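September, second week of the Pindar trial

In at 6:40. Refrigerator log first, then the controller checks, then coffee. The order used to be coffee, log, and whatever the night shift had left me on the sheet. The controller wants to be left alone once it has started its checks, so coffee fits there now.

For my own record, the job as it stood before Pindar: retained bottles come up from the line, get logged, go into the refrigerator, come out again on their pull date, stand on the desk to be checked, then go back or to the drain. We carry 426 bottles on the retention list at the moment. Somebody opens a door, reads a code, moves a bottle, closes the door. On a heavy pull day that was most of my morning, and my right shoulder has opinions on it. Pindar is meant to take over the moving. Reading the code and deciding what the bottle is worth stays with the lab, at least in the version of the plan we were shown.

Today was reach poses and clearances only. One tea bottle on the desk as a fixed reference, doors kept shut by agreement.

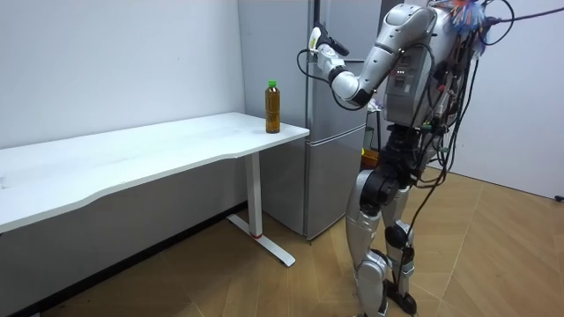
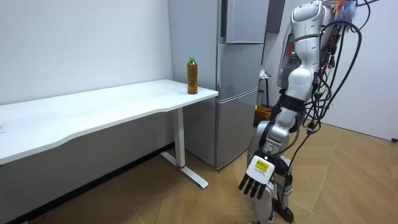
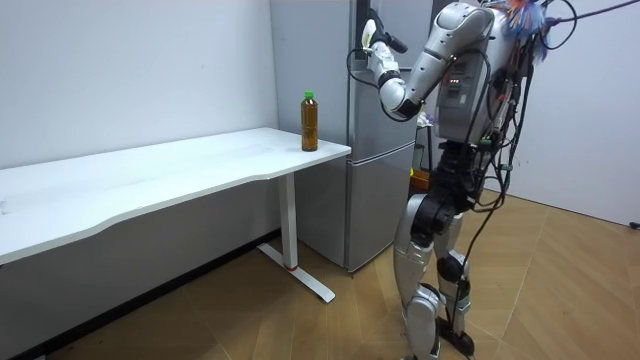 Arm raised in the first and third, hand down near the floor in the second. 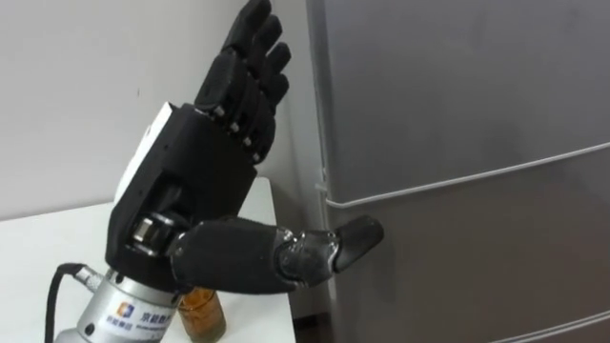 by Fludetti

The thumb is the part I spend my time on. With the four fingers held straight it sticks out a long way to the side, and the clearance to the refrigerator door has to be worked out from the thumb tip. The setup notes from Fehr give it from the wrist. I used their figure last week and had to redo the whole table. Sent them a correction before lunch. No answer by the time I left.

Second item: hand height at rest. With the arm hanging, the fingers end up just above the floor. Nothing wrong with that mechanically, but it means the mop bucket and the crates can't be parked in that corner any more, and that corner is where both have lived since we moved into this room. I put a line of tape down. The cleaners were told by note, which I didn't think was good enough, so I waited and walked them through it. They asked who to call if it moves while they are in there. Fair question. The note had no number on it. It does now.

Third item: the cable bundle down the back. It drops in loops and takes up more of the room than the floor plan allows for. Asked for the plan to be redrawn with the cables included.

Afternoon meeting, 5 of us. The Lostbridge site has had its unit longer than we have and sent over a page of results. Their target was 400 moves a week, and they are there, with one person on each of 3 shifts signed off to supervise. What the page left out was how many people did the moving before, so I asked. It will be looked up. Then the discussion went to my own title. Proposal is "cell operator" in place of "sample technician," same grade, with a course attached. The course I want. The title I said I would think about. A technician here signs for the result, and I would like it in writing that an operator does too, before anything goes on a door.

The youngest on the bench said afterward that she learned most of what she knows by handling the bottles. You pick up a bottle and notice the haze, or a cap sitting a degree off, before the form asks you about either. I learned it the same way. If the bottles arrive on the desk by themselves, the new people will still look at them, but for less time and with the screen open. I suggested keeping one pull day a month done by hand — all of it, doors included — and was told to write it up. Half a page, started, in the drafts folder.

To do tomorrow:
Clearance table again, from the thumb tip, door closed and door open.
Chase Fehr on the correction.
Ask for the course dates.
Move the crates somewhere that isn't the corridor.

Left at 4:50. Shoulder fine.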